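In Praise of the Slow Walk

I was out with my old beagle mix, Juko, the other morning, and it took us twenty minutes to get past one hedge. He sniffed the bottom of it, then the middle, then went back to the bottom as if he'd left something there. A neighbor went by at a good clip with her phone in one hand and a very well-behaved shepherd on the other side, and I'll admit I felt a little embarrassed. Were we even walking?

I've come around to thinking that we were, and that most of us hurry our dogs far too much. We count steps (I once came home terribly proud of 2,000 before breakfast) and we forget that the dog never signed up for the step count. He came out to find out who had been by since yesterday, and he does that with his nose, at his own speed.

My friend Nanna Juhl, who has had hounds all her life, calls it letting them read the mail. I tried it her way last January, when the sidewalks in Brirndale were too icy for marching anyway, and I was surprised at how much calmer Juko was in the evenings. He'd flop down on the rug and sleep straight through supper, something he had never done after our brisk loops around the school! I can't prove the sniffing did it, and winter may have had a say, but I know my dog.
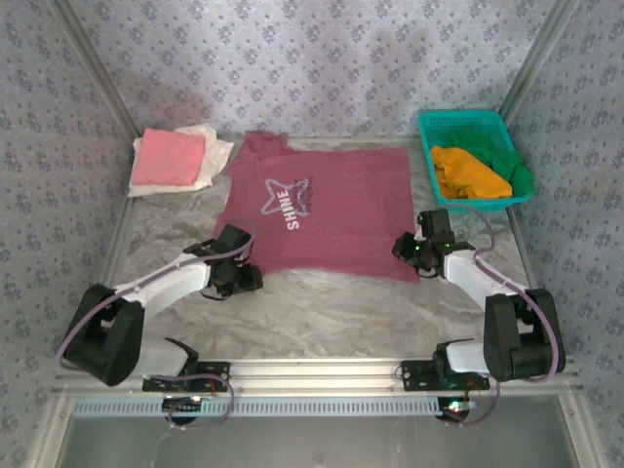 What about exercise?

Now, I don't want anybody writing to tell me their young border collie needs to run. Of course she does, and please let her. A dog with that much engine will take your couch apart if all she gets is a stroll. But even she could have ten minutes at the end with a loose leash and no plan, and I'd bet she would choose a few fence posts you have never once noticed.

The hard part is us, I think. Standing still on a public sidewalk feels silly, and my hand still wants to give that little tug. When it does, I look up at the trees or say good morning to somebody, and by then Juko is usually ready to move along to the next hedge.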